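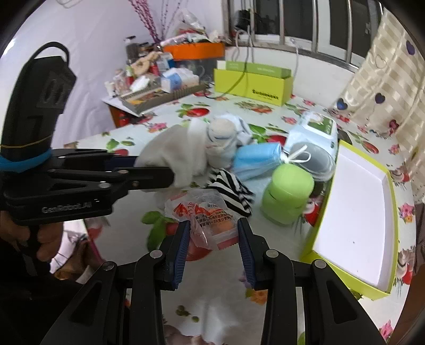

Session lifetime for partner sign-ins

voyelaran
Members are advised that Rukeritz will shorten partner sessions to 6 hours in June. The change applies to all 3,312 accounts that sign in through a home organization.

g_berhe
Adugna objects to this schedule. Our staff work longer shifts and would be signed out while records are open. We request an exception.

voyelaran
Exceptions weaken the shared policy. Lenditz made the same request and was declined.

prasham_idm
The refusal to Lenditz concerned administrator roles only. Please see section 27 of the agreement, which permits a longer session for read-only users.

voyelaran
The correction is accepted. Adugna may apply for its read-only users.

g_berhe
We will apply, but our objection stands for the other 600.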